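Subject: Re: [nurkport-hall] Seating for the January supper

Spyros Georgiou wrote:
> Do we rent chairs again or buy? Dervishi wants 1,780 for
> the set, delivered.

I'd buy. We have rented 4 winters running and the last lot came back to us with a cleaning charge.
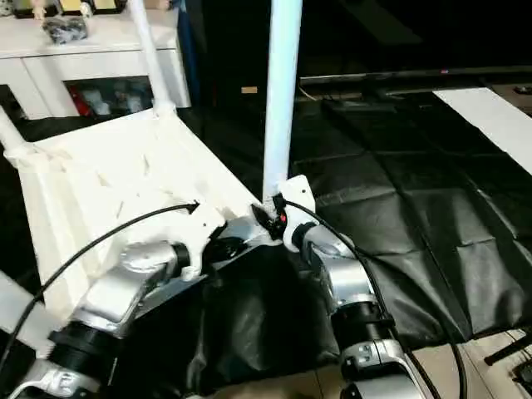

White chair, upside down

Please check the leg joints before you pay, and ask if spare feet are included - the hall floor marks easily. Delivery should be after 9, at the side door. I can be there until 5.

Tables are fine as they are.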